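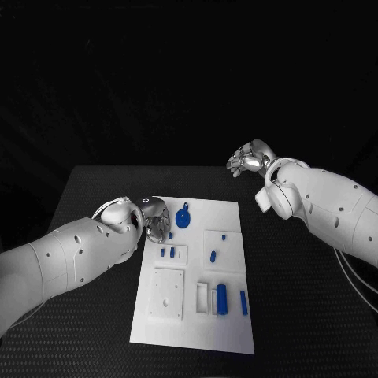
**Thread: Practice boards for peg and gear fitting – worth it?**

**celeste_v** – December 13, 2025
Thinking of getting a board like this for the fitting bench at our Makville shop. White base, white plates, blue pegs and a blue gear-like disc. Probert wants $79 for theirs. Does anybody learn anything from these, or is it a toy?

**tbarros**
Toy. Real parts have burrs and oil on them. I bought one in July and the trainees were bored in 2 days.

**judite.s**
Bored isn't the same as good at it. Mine could all drop a fat cylinder in a hole. The thin rod was another story.

**tbarros**
So buy a thin rod. You don't need the other plates.

**Cludinell_fan**
I like that the plates are separate. You can move the hard one closer to the weak hand. Also, put something with grip under the board. I have a mat with raised dots and the thing stays put.

**celeste_v**
What about the colors? Blue on white looks easy to me. Nothing on our bench is that easy to see.

**judite.s**
Fair complaint. I'd start with it anyway, then switch to gray pegs.

**ornella_g**
Has anyone measured the holes? The seller's page says "precision fit" and gives no number. I've heard that before.

**tbarros**
I measured mine. 5 were fine and 6 were sloppy enough to rattle. Different seller, though – Skornport.

**celeste_v**
OK, that's my worry. I'll ask Probert for the tolerances before I pay for anything.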